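Chapter 7
Automation and the Bench Worker

Learning outcomes: describe how task allocation changes when handling work is automated; identify skills that are lost, kept or added.

7.1 From operator to demonstrator

Automating a workplace seldom removes a whole job at once. At the Dunmore plant, Stikon logged 1132 handling tasks over 6 weeks and found that some 200 involved cloth or other limp material. These stayed manual. Staff on the day shift were retrained to demonstrate the movements, and their job classification, pay scale and rest breaks were renegotiated in September.

Blue cloth and a wooden rack at the work table.
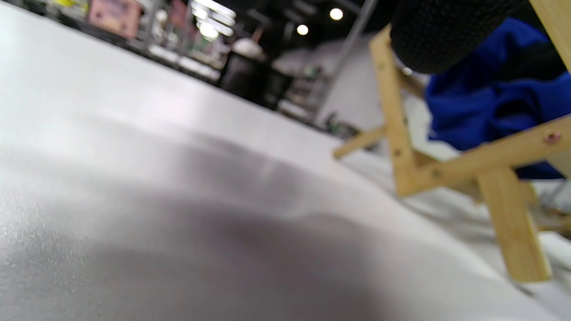
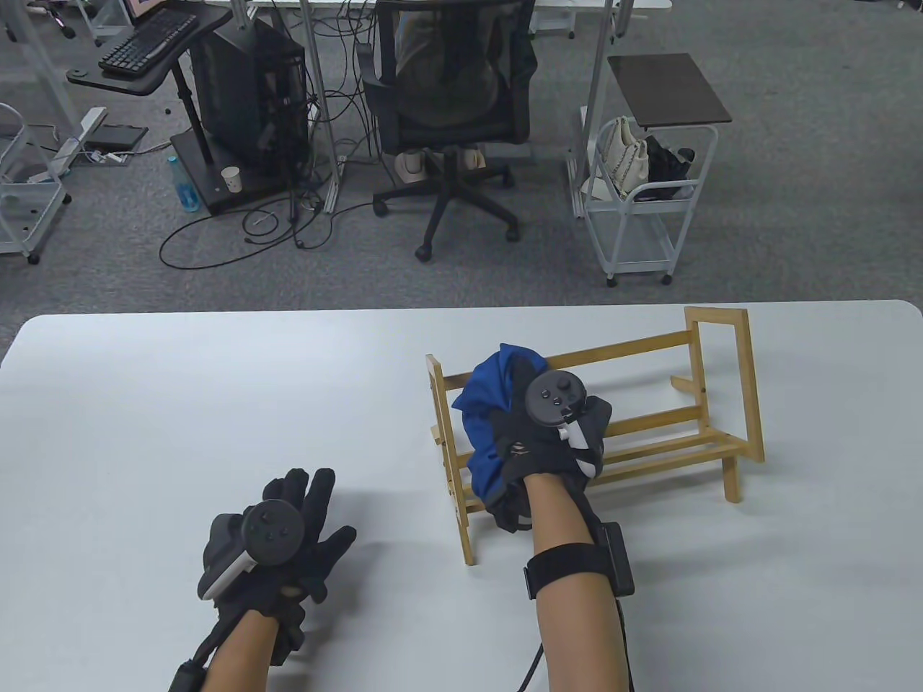 Inger Østergaard disputes the term "retrained". In her view the workers already had the skill, and the new classification should have recognised it as labour from the first hour.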